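# Do "fingerprint-free" finishes stay cleaner?

Project report, materials and surfaces course, November
Larysa Prokopenko

My aunt paid extra for a fridge with an easy-clean coating and has complained about it ever since. That was the start of this project. Shops charge more for steel with a clear coating on it, and the leaflets promise fewer marks and less wiping. I wanted to know if a person standing in a kitchen would notice the difference.

## What the makers say

I read the leaflets for two coatings, Dimaler and Givisen. Dimaler says its surface "resists everyday marks." It doesn't say which marks or how they were measured. Givisen gives a picture of a thumbprint on plain steel next to a much fainter one on coated steel, but the two photos are lit differently, and I can make a print vanish on my own kettle by moving the lamp. I wrote to both firms asking for test results. Givisen sent me the same leaflet again.

## Method

I used 15 offcuts from a metal shop in Bredau: five plain brushed, five with Dimaler, five with Givisen. Each was washed with dish soap, rinsed and dried with a cotton cloth. Then I pressed my thumb on it, left it for an hour on the windowsill and photographed it under one desk lamp at a fixed angle.

For the second part I asked people to look at the photos in pairs and pick the cleaner one. They weren't told which was which. I collected 116 answer sheets with four pairs on each. That should make 464 answers, but 12 were left blank, so I had 452 to work with.

I didn't control how greasy my thumb was. I tried wiping it on my forehead before each press, which my lab partner Xia called disgusting and I would call only partly successful.

## Results

When a coated piece was shown beside a plain one, people picked the coated one a bit more often than chance. The gap was small for Dimaler and smaller for Givisen. Plain pieces where the brushing ran up and down the photo did nearly as well as the coated ones. I hadn't planned to test the direction of the brushing, and only noticed that I had mixed it up when the photos were already printed.

Wiping was harder to judge. With a damp cloth every print came off all three kinds. With a dry cloth the plain steel smeared, and so did Givisen – Dimaler smeared less, though on two pieces I couldn't tell.
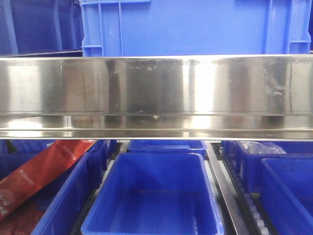 ## How far I trust this

Not very far. Five pieces of each kind is too few, and they all came from one shop. One hour is nothing compared with years of cooking grease, and the coatings may wear off well before that. I also used a single thumb.

Still, I don't think the leaflets have earned their wording. "Resists" could mean almost anything, and if the effect were large, I'd expect it to show up even in a test as rough as mine. If I did it again I would start with the brushing direction and the lamp, and weigh out the same dab of cooking oil for every print.

My aunt has read a draft and is keeping the fridge.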